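Sunday, September 13, 2020
Course office, Emidstead Evening Program

Household Organization, Unit 2: Small Personal Items
Handout: sorting and storing everyday jewelry and hair accessories

1. Scope

This unit covers items that are small, used often, and easily mixed together: wristwatches, bracelets, cuffs, rings, necklaces, hair ties and clips. Fine jewelry kept in a safe or a bank box is handled in the November unit. Items under repair are also left out; log them on the repair sheet and set them aside before starting.

2. Terms

Rigid item: holds its own shape when lifted. Cuff bangles, most rings, watch cases.
Flexible item: changes shape when lifted. Chains, bead strings, fabric elastics.
Open tray: any shallow container without a lid, or with the lid off, in which every item can be seen from above.
Active set: the items worn at least once in a normal month.
Reserve: everything else that is kept.

3. Work surface

Sorting is done on a flat, soft surface. A made bed is acceptable and is what most households have. The sheet should be pulled tight, as small rings settle into folds. A patterned sheet slows the work, particularly where the print is close in size or color to the items -- a flower-shaped clip on a floral print is easily passed over. If a plain towel is available, lay it down first. Pillows and blankets go to the side or the head of the bed.

A table may be used instead, with a cloth over it. Bare tables are not recommended for beads, which roll.

4. Procedure

4.1 Empty all current containers onto the surface. Include the bathroom shelf and coat pockets.
4.2 Separate hair accessories from jewelry. Hair elastics hold loose hair and should not share a compartment with chains.
4.3 Divide the jewelry into rigid and flexible items.
4.4 Close every clasp that closes. Most tangles in the Drurberg exercise (see section 6) involved at least one open clasp.
4.5 Assign each item to the active set or the reserve. Allow a few seconds per item. Undecided items go to the reserve.
4.6 Return the active set to an open tray. Put flexible items in first, laid out in loops, then rigid items around them.
4.7 Bag the reserve, one flexible item per bag, and label it.

5. Placement in the tray

A shallow box with a raised rim is sufficient. Dividers help but are not required for a small active set. A light interior makes thin chains and small rings easier to find.

Watches with a closed band are best laid in a loop with the dial up. Cuffs may stand on edge if the box is deep enough to hold them. A bead necklace takes up more floor area than any other common item and should be placed before the rest.

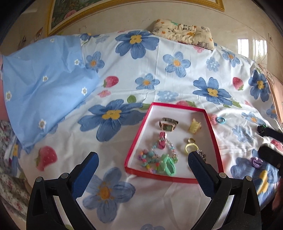

Chains need separate attention. A chain bracelet laid across the rim will slide out when the box is moved, so the full length should be brought inside and set along one wall. Rings go in a corner, away from the chains. Plastic rings and hair bands of similar diameter are often put with finger rings by mistake; check the corner once before finishing.

6. Notes from the Drurberg exercise

The exercise used 954 items from several households. Of these, 370 were assigned to the active set on the first pass. The most common error was skipping step 4.2. Almost 100 items had to be sorted a second time for that reason.

7. Materials

One shallow tray, small bags, labels, a soft pencil. The Costa tray and the Taltus divider set are both suitable -- students who own neither may use the lid of a gift box.

8. For next session

Bring a completed item list for one tray. State which items are rigid and which are flexible. Do not bring the items themselves.

Questions: Emidstead Evening Program, course office | © 2020 | Back to top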